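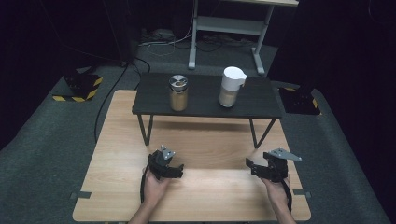
Choir people: when the soloist can't make it

Posted in: Music & Worship

altolinda_m
So our small gospel choir at Pravstead lost its lead for the May concert. Roksolana Kobzar has sung the big solo for as long as I've been there, and she's moving to Uvar for work (happy for her, sad for us!). Our director, Bonifacio Garrido, wants to keep the song in the program and split her part between 3 of us. I'm one of the three and I'm kind of terrified. Has anybody done this? Did it sound like one song or like three people waiting for their turn?

tenor_in_training
We did it with a Christmas piece. It sounded fine, but only after we stopped trying to sing it like the person who left. I spent weeks copying her little runs and I don't have that voice. Do the verse your own way and meet up at the chorus.

pewthree
I'd cut the song. Sorry, I know that's not what you asked. When one singer has owned a number for years, everybody in the seats is going to sit there comparing. Give them something new and bring the old one back next year.

altolinda_m
I hear you, but people ask for it by name. There are folks who drive 45 minutes for that concert and I swear half of them come for that song.

gracenotes77
Disagree with pewthree. A gospel song belongs to the whole church. My aunt sang lead at ours until she retired and the first thing she told the next girl was "don't you dare shelve it." I'd want to know what Roksolana thinks. Has anyone asked her?

altolinda_m
Bonifacio called her last night. She said keep it, and drop it a step because she was always pushing on the high part anyway. Which, wow, I never would have guessed.

organbench_dave
Drop it a step, yes. But please tell your keyboard player NOW and not at the last rehearsal. Ask me how I know. Also check whether your backing track can be shifted, if you use one. We run ours in Clarkadex and it can change key, but the drums get mushy if you go far.

altolinda_m
No track, just piano and a bass player who shows up when he feels like it lol

pewthree
OK, if she's on board I'll back off a little. I still think three is too many. Two voices, verse one and verse two, and let the choir take the bridge.

tenor_in_training
Two would be cleaner, sure, but then somebody has to be told they're out. I wouldn't want to be the director for that talk.

gracenotes77
How big is the choir?

altolinda_m
35 on paper. Fewer when it rains. And I floated pewthree's idea to the other two, and the soprano said she'd be thrilled to just lead the bridge with the choir behind her. So we might land somewhere in the middle. We try it tonight at 7.

organbench_dave
Record it on a phone from the back row. You'll hate it, do it anyway.

altolinda_m
Back from rehearsal! Bridge was great. My verse was shaky, I came in early both times and Bonifacio just raised one eyebrow. Going to sing it in the car all week.

pewthree
Everybody comes in early. Breathe on the beat before and you'll be fine.

Recent threads
Robes or plain black for a spring concert?
Lorente hymn arrangements, anyone have the alto part?
Getting a bass player to come to practice
Warm-ups that don't wake the baby

Contact the moderators | Forum rules | Back to top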